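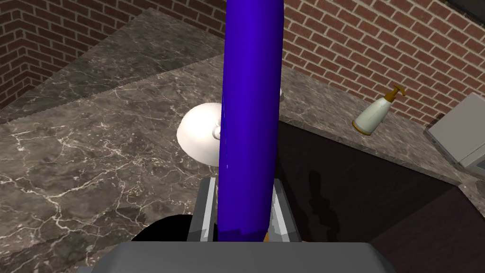
How long should I wait before I put weight on a glued joint? For ordinary white wood glue, leave the piece in the clamps for one hour at least, and then give it a full day before anybody sits on it or loads it.

I repair chairs, drawers and small tables in the room behind my kitchen, and this is the question I get most from neighbors. The times on the bottle are for a warm room. My room is cold in January, so I leave the glue for 72 hours and I do not touch it. When I was impatient I had to do the same chair leg two times.

Old glue must go first. New glue does not hold well on top of old glue, because it cannot enter the wood. I scrape with a dull knife, then I wipe with a cloth and warm vinegar. The vinegar makes the old white glue soft in roughly 30 minutes. After this the wood must dry overnight.

Try the joint without glue. Put everything together dry, with the clamps on, and look if the joint closes. If it does not close dry, it will not close with glue either. Mark the parts with pencil, for example A to A, B to B. My friend Dela Dogbe uses small pieces of masking tape for this and writes on the tape, so there is nothing to sand away later.

How much glue? A thin layer on both sides. When you press, you should see a line of very small drops along the joint. If it runs down the leg, it was too much. Let the drops become like rubber and then cut them off with a chisel. Wiping them with a wet cloth pushes the glue into the grain, and later the stain will not take in that place - you will see a pale spot.

Clamps. Turn them until the joint is closed and then stop. Too much force presses the glue out. Put a piece of scrap wood between the clamp and your furniture, and a bit of baking paper under the scrap so it does not stick. For round legs I use a strip of old bicycle tube, wound tight and tied.

Loose screw in a hinge: take it out, fill the hole with wooden toothpicks and glue, break them off level with the surface, wait until the next day and put the screw back. Usually 3 toothpicks are enough for a cabinet hinge.

Keeping the bottle: close it well and do not let it freeze. If the glue comes out in strings or smells sour, throw it away. I write the month of opening on the bottom with a marker.

Ewurabena Quansah wrote to ask about hide glue on an old violin case. I have used it only a little, so please ask someone with more experience - I would be afraid to spoil it.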